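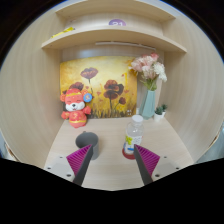

3. What people drink at work, and what they say they drink

I should say up front that I came to this study with a bias. I'm a mug person. I have used the same one for years, I rinse it more often than I wash it, and I would have bet money that mug people drink more over a working day than bottle people. So when we sat down to plan the survey, I made sure the container question went in early, before anyone got tired of filling in boxes.

The survey went out in October to office staff at two sites, which I'll call by their town names, Anley and Lanedden. We got 449 usable replies. Of those, 116 people agreed to keep a drinks diary as well, and that smaller group is what most of this section is about. The diary was a single folded sheet. You wrote down what you drank, what it was in, and when you finished it. We asked for the finishing time on purpose, as starting times tell you very little (plenty of people pour a coffee at nine and are still looking at it at noon).

3.1 Mugs, bottles, and the trouble with "a drink"

The first headache was the word itself. In the pilot we asked "How many drinks did you have today?" and the answers were all over the place. Some people counted refills and some didn't. One person wrote "one" every day, and when we followed up, it was one very large jug. After that we dropped the count and asked for containers and fill levels instead, using a little row of outlines you could shade in with a pen. It looks childish on the page, I admit, but people liked it, and the shaded outlines were far easier to code than the written answers had been.

The second headache was bottled tea. Our form had a box for "hot drink" and a box for "water or soft drink," and it hadn't crossed our minds that tea could end up in either one. At Lanedden, a good share of the diary group bought their tea ready-made in plastic bottles. Some ticked hot drink, as tea is what you'd call a hot drink. Others ticked soft drink, as it came out of a fridge. A few ticked both, and I can't blame them! We recoded all of these by hand into a new group, "bottled tea," and 6 diaries had to be left out because we couldn't tell what the writer meant.

Labels matter more here than I expected. People sort a drink by the word on the front, and they do it fast. A clear drink in a clear bottle gets filed as water by anybody glancing across a desk, while the person holding it, who has read the label, files it as tea. Figure 1 shows the kind of label I mean, with the character for tea printed large in the middle and a green picture of fruit beside it. Is that tea, or a fruit drink? I asked around the department and got both answers, plus one "depends if it's sweet."

Figure 1. Bottle with a white label and the character 茶 (tea). 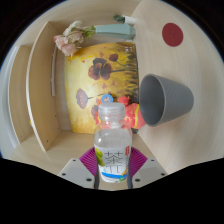 3.2 Did the diaries match the survey?

Sort of. People were good at remembering what they drank from and poor at remembering how much. Nearly everyone who called themselves a mug person in the survey did mostly use a mug in the diary. Amounts were another story. We scored the match between survey and diary on the Galbraith recall scale, which runs from zero to 100, and the middle score for amounts was 50. I'd hoped for better.

Bottle users did come out ahead on recall, and I think the reason is pretty dull. A bottle has a size printed on it and it's easy to see when it's empty. A mug gets topped up halfway, or goes cold and gets poured down the sink, and by the end of the day you've lost track. We did try giving mug users a Stolitz measuring insert, a thin sleeve with lines on it, but they found it annoying to wash and most gave it up within the week. I lasted four days myself.

As for my bet, I lost it. Mug people and bottle people drank nearly the same amount over a day - the gap was smaller than our coding error, so I wouldn't lean on it in either direction. What did differ was timing. Mug drinking bunched up in the morning and again after lunch, and bottle drinking was spread out, with a long run of small sips that the diary form handled badly. Several people simply drew a line down the side of the sheet and wrote "all afternoon" next to it. We coded those as one drink finished at the time they left the building.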